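Last updated: 11 April 2022

Started on the Cevex evaluation properly this morning. The demo cell arrived last week and Hostholm has given us the use of it until they want it back or want paying for it. I have to write up whether we should buy one for the teaching lab. Kenna Rennie signs off on the money and she wants a recommendation, with reasons, on one page. I am keeping this diary so I have something to take the one page from.

What we would be buying is a two-arm cell with its own table, enclosure, cameras and control software, plus 100 hours of remote support. The support can be split between setup and teaching, and I asked for that in writing. The Gredent package we looked at in August came with less support and no enclosure, and we would have had to build our own. I still have the drawings I made for that and would be glad not to use them.

Setup took most of the morning. The quick start sheet is fine up to the point where you home the arms, and then it sends you to a section of the manual that has been renumbered. I found the right page by searching for the error message. Sheena Cowie says the older Geddes unit upstairs has the same fault in its paperwork. I wrote the correct page number on the sheet in pen.

After lunch I ran the bundled exercises with both arms. The software lets you teach one arm, save it, and then teach the other against the saved motion. It is slow to learn but it makes sense once you have done it a couple of times. I spent longer than I meant to on the wrist camera feeds, which matter more to me than the overhead view when I am trying to judge a grasp.
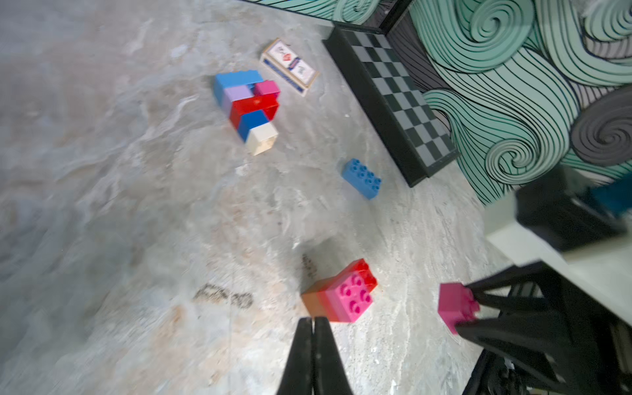

The camera feed is the part of the product I would argue for hardest. Students will spend most of their time looking at it, and if they can't tell what the gripper is facing they will blame the arm. Color holds up well enough for the kind of sorting task I have in mind. The pink, red and orange bricks just past the fingertips read as separate colors, and so do the light blue and the lavender in the bigger cluster behind. Blur is a different matter. A large part of the left side of the view is smeared, and I would want students told about that before they try to use a view like it for measuring anything. I have put it on the list of questions for Hostholm, with a note asking whether the exposure can be set by hand. The menu has an exposure item but it is grayed out on the evaluation license.

Other questions on the list so far:

Can we buy spare fingers separately, and how long do they take to come?

Does the support clock run while we wait for a reply?

Is the recording limit of 230 episodes only on the evaluation license?

Can two students be logged in at once, one to each arm?

Kenna came down in the middle of the afternoon. She asked how much room it takes and whether it needs its own circuit. I told her it doesn't need its own circuit according to the install guide, and that I would measure the floor space tomorrow with the service access included. She asked what a student would do on it in the first week. I said jog one arm, then the other, then read the camera views, and leave two-arm work until they are comfortable. She wrote that down, so I suppose it is the plan now.

Sheena took a turn on the controls before she went home. She has more patience than I do with handovers and she likes the speed override, which stays where you put it between runs. On the Geddes it resets to 100 percent every time and you have to remember. We both think that should go in the report. Her complaint is the emergency stop dialog, which makes you confirm in 2 separate windows before you can start again. I don't mind it for students.

The last thing on the exercise sheet was two-arm work, with both grippers on the same piece. The sheet recommends low speed and says to bring the second arm in from the opposite side. I like this exercise for teaching. The piece is small, pink and blue, and with the grippers nearly touching there isn't much room for a careless approach.

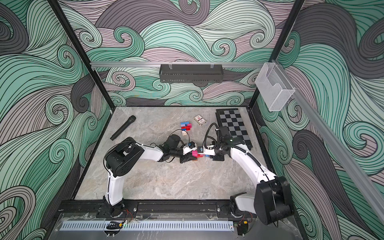
For tomorrow

Measure the floor space with the service access. Send the questions to Hostholm before ten so they go in the same day. Ask Kenna whether the support hours come out of this year's budget or next. Back up the saved motions to the lab drive, as the evaluation license does not say what happens to them when it ends. Read the maintenance chapter, which I skipped.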